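Can a robot make you a coffee yet? I get asked this at pretty much every family dinner, and my answer is still "sort of, give it a minute." I'm Roy Sowerby, I run the chores project at Ilell, and I'm looking for people to come and help us find out where "sort of" ends.

Coffee corner, as the arm gets it:

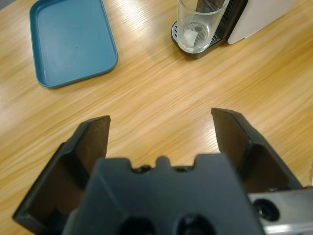
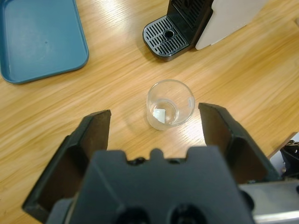
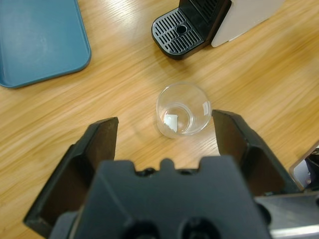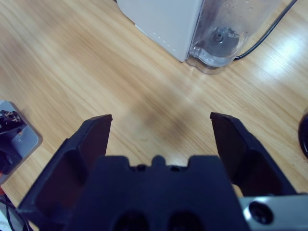 You and I do this kind of job half asleep. Cup under the spout, cup off the drip tray, cup onto something you can carry, water in the tank, done. For a machine, every one of those is its own little headache. Clear cups are a pain (they're see-through, and shiny tables don't help). Grab too hard and you crush one, grab too soft and it ends up on the floor. Our best week so far was 281 clean tries out of 300 at moving a cup a short way across a table, and I was thrilled! Then we swapped in a different cup and I was a lot less thrilled.

So, we need people. Regular people who make coffee, wipe counters, load dishwashers and have opinions about all of it.

## What you'd be doing

We have two kinds of spots open.

**Drivers.** You sit down, take the controls and steer the arm through a chore while we record it. It feels clumsy for the first half hour and then something clicks. You'll do the same task over and over with small changes: the cup a bit to the left, the tray turned, a different cup. If repetition makes you want to scream, please skip this one (no hard feelings, it makes me want to scream some days too).

**Judges.** You watch the arm work by itself and tell us if you'd accept the result in your own kitchen. Did it put the cup down nicely or kind of drop it? Would you have waited that long? We want blunt answers. One judge in our last round wrote "my toddler is faster" on the form, and I have it taped above my desk.

## Who we want

- You're 18 or older
- You can get to our Fuvcombe building by yourself
- You can sit for a 2-hour session with a break in the middle
- For drivers, you're okay using both hands on a controller

No tech background needed. I'd really love to hear from anybody who has worked in a café, a cafeteria or a hotel kitchen, or on a shop floor. Our Gralotlow sessions are all about shelf stocking and bagging, and we're short on people there who have done that work for real and can tell us when our setup is silly.

## Pay and times

It's $100 per session, drivers and judges both, paid the same week. Sessions start in April. We run a morning one at 9:30 and an afternoon one at 1:30, every weekday except Monday, when the lab is closed to visitors. You can sign up for a single session or a bunch of them. Parking is free behind the Skinner entrance, and the front lot will get you a ticket, so don't use that.

## Will this put somebody out of work?

People ask, and it's a fair thing to ask. From where I sit, the arm is slow, it needs a person nearby, and a new cup can ruin its whole morning. I don't know what it'll look like years from now, and I won't pretend I do. If you're skeptical, come anyway. Skeptics make great judges.

## How to sign up

Stop by the front desk at Fuvcombe or call and ask for the chores project. Tell us your name, which spot you want, which days work, and the one chore you'd hand over to a machine tomorrow if you could. Mine is matching socks, and we are nowhere close.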